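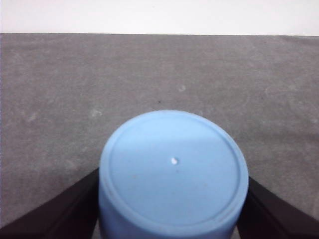
Este repositorio contiene la lista de palabras de Jaso, un glosario de términos de panadería tradicional en español, con variantes regionales. Lo mantengo en mi tiempo libre y el español no es mi primera lengua, así que las correcciones son bienvenidas.

## Contenido

- `glosario.csv` - 2950 entradas, codificación UTF-8, separador punto y coma
- `variantes.csv` - formas regionales, enlazadas por el campo `id`
- `fuentes.md` - los recetarios consultados

El recetario Fenard aportó 96 entradas. De estas, 60 no tienen todavía una definición revisada y llevan la marca `pendiente`.
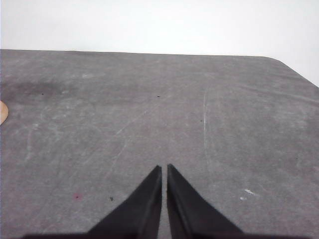 Los plurales no se guardan como entrada propia, excepto cuando el singular no se usa. Los acentos se respetan siempre; para buscar sin acentos existe la columna `clave`.

## Cambios

Versión del 17 de octubre de 2021:

- se unieron las entradas duplicadas de «masa madre»
- se quitó el campo `origen`, que estaba casi vacío
- las definiciones tienen ahora un máximo de 80 caracteres
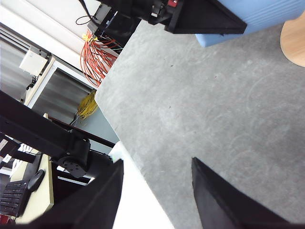

La lista Baluyot, añadida en marzo, conserva su ortografía original y no se debe corregir en `glosario.csv`. Para proponer un cambio, abra una incidencia con el `id` de la entrada y la fuente - sin fuente no puedo aceptarlo.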